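Progress Report, Second Period: Simulated Training for Close-Range Grasp Correction
Project: Plolis
Prepared for the program manager, Aguiar
Reporting period ends: April

1. Status

Work package 1 (simulation assets) is closed. Work package 2 (correction policy) is on schedule. Work package 3 (transfer to the Furkby test cell) started two weeks behind plan and remains two weeks behind. No change to the total budget is requested. One change to the order of tasks in work package 3 is requested in section 7.

2. Purpose of the work

Plolis studies the last few centimeters of a grasp. A planner working from an overhead view brings the gripper near the object and hands control to a second policy that sees only the wrist view. The second policy outputs small corrections to position and wrist angle until it decides to close the fingers. The question set in the proposal was whether this policy can be trained entirely in simulation, with no real images, and still reduce failed closures on the test cell.

Earlier attempts at Rurness, described in the first report, used plain gray tables and untextured objects. Policies trained that way scored well in simulation and lost most of the gain on any surface with a strong pattern. The present period was therefore spent on surface and object appearance.

3. Simulation assets

The asset library now holds 292 object models, of which 40 are food items. Surfaces are drawn from a separate set of stone, wood, metal and cloth materials, each with its own scale and rotation settings. Every episode draws one main surface, one target object and a small number of other items. The other items are placed so that some fall partly outside the wrist view, which matches what the gripper meets on an ordinary kitchen counter.

Veined stone has been the hardest class. The veins produce long, bright edges that earlier versions of the policy followed in preference to the object outline. The effect was worst at short range, where the object fills much of the view and only pieces of its boundary stand out clearly. Veined stone was raised to a larger share of training episodes partway through the period, and the results in section 5 use the revised mix.

Fruit models were kept at a moderate polygon count. Their outlines are slightly faceted up close. A trial with finer meshes slowed rendering and gave no measurable change in closure rate, so the coarser meshes were retained.
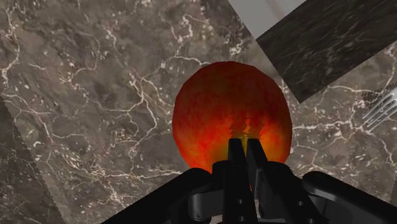

4. Method

The policy takes a single wrist view and the current finger opening. It does not receive the overhead view, the object class or a depth map. The output is a bounded motion step and a close signal. A step is limited in length so that one bad output cannot push the object out of reach.

Training has two stages. In the first, the policy imitates a scripted controller that has full access to object pose. In the second, the policy acts on its own and is rewarded for a stable lift, with a penalty for contact before the close signal. Early contact was added to the penalty this period. Without it, the policy learned to nudge round objects with the fingertips and follow them across the surface. This gave acceptable scores in simulation, where rolling is damped, and would not be safe to rely on at the test cell.

Lighting is varied in direction and strength. Most episodes use soft, even light. The gripper model is left fixed in appearance, a decision that is under review (section 6).

5. Results

The held-out simulation set contains 2,343 episodes. None of its surfaces appear in training. The comparison is between the planner alone, the planner with the policy from the first report, and the planner with the current policy.

The current policy beats both alternatives on every surface class. The gain over the first-report policy is largest on veined stone and smallest on plain metal, where the older policy was already close to the scripted controller. On cloth the gain is small but consistent across training seeds.

By object type, the largest gain is on round fruit. The planner alone tends to close off center on these objects, and a small sideways correction is often enough. Flat items such as cutlery show little change. For those, the limiting factor is the approach angle, which the correction policy is not allowed to alter by much.

The early contact penalty lowered the number of pushes before closure. It also made the policy slower: the median episode now uses more steps than before. The added time is within the limit agreed in the proposal.

Initial transfer runs at Furkby cover 21 grasps. This is too few to report a rate. The runs were used to check timing, image delay and the emergency stop, and all three met the requirements. Two faults in the control interface were found and fixed.

6. Problems and risks

– The policy sometimes holds position without closing when the shaded side of an object is close in tone to the fingers. This has been seen in simulation only. A version with varied finger color is in training.

– Reflections on polished surfaces are simplified in the renderer. Real polished stone may behave differently, and no data exist yet to size the gap.

– The wrist camera mount at Furkby was delivered late and accounts for the two-week delay. It has been fitted and calibrated. Recalibration is needed after any hard contact, which takes the cell out of use for half a day.

– Rendering time is shared with another group at Rurness. Queue times were acceptable this period but are expected to grow.

7. Requested change

The plan calls for transfer tests on plain surfaces first, then wood, then stone. We request that stone be moved to second place. Veined stone shows the largest gain in simulation, and an early result there would indicate whether the surface work carries over. If it does not, time remains to collect a small set of real images for diagnosis – these would be used for measurement only, and the training data would stay fully simulated as proposed. The change has no cost.

8. Next period

Complete the varied finger color training and repeat the held-out evaluation. Run the full transfer protocol on plain surfaces and, subject to approval, on stone. Freeze the asset library. Deliver the evaluation code and the held-out episode list to Aguiar.

Test cell time is booked every Thursday through the end of the next period.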